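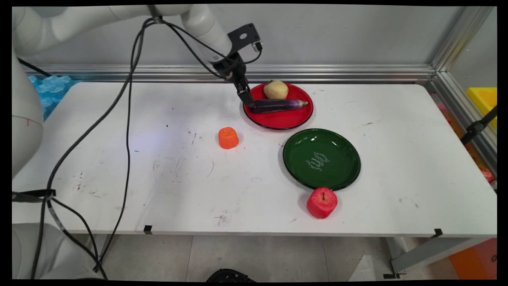 Cisumex Brings Its Table-Top Sorting Kit to Small Kitchens, Classrooms and Workshops

LONWOOD, 20/10/2019. Cisumex is very happy to announce that the Prarerside kit, our table-top robot arm package for picking up and sorting everyday objects, is now open for orders. We have been talking about this one for a long while (longer than some of our friends would have liked, we know!) and it is a real pleasure to be able to say that you can finally have one on your own bench.

Prarerside started with a simple wish. We wanted an arm that people could set to work on the sort of things they already have at home or in a school cupboard, such as an eggplant, a potato, a piece of carrot, a toy apple and a couple of colored plates. Those shapes may look easy, but an eggplant is long and glossy and likes to roll, while a potato is lumpy and never the same twice. The two narrow fingers of the black gripper come down on one end of the eggplant as it lies on its red plate, and getting that approach right, over and over, is the kind of job the kit was made for.

The arm is white and jointed, and it reaches across the table to the red plate at the back, so a fair amount of the tabletop can be put to use. Our own table in Lonwood has plenty of scratches and stains by now, and we are rather fond of it.

Each kit comes with the arm, the two-finger gripper and its bracket, the cables, a printed setup guide and a set of 33 practice tasks. The early tasks ask for one object and one plate. Later on, you will be moving things from one plate to another, choosing between objects that sit close together, and standing a short piece upright without tipping it over, and by then most people are making up tasks of their own, which we warmly encourage!

We spent much of this year sharing early kits with 40 schools, clubs and small food businesses, and their letters and phone calls changed the product a great deal. The setup guide was rewritten from front to back. The gripper now closes more gently at the start of a grasp, with a firmer setting for heavier items. Several teachers asked for a way to slow the whole arm down while a class is learning, so there is now a slow mode, and it stays on until you turn it off.

Iyer, our longtime partner for parts and repairs, will look after service for every Prarerside kit. The arm is covered for 2 years, gripper included, and replacement fingers can be ordered one pair at a time.

The first run is 400 kits, and orders will be filled in the order they reach us. Shipping begins in March. Schools and clubs may ask for a loan kit before they decide, and we are glad to talk through table size, power and storage with anyone who is unsure whether they have the room.

About Cisumex

Cisumex designs and builds small robot arms and grippers for teaching, light kitchen work and hobby use. The company is based in Lonwood, where visitors are welcome to try the Prarerside kit by appointment.

For orders, loan kits and press questions, please write to the Cisumex office in Lonwood.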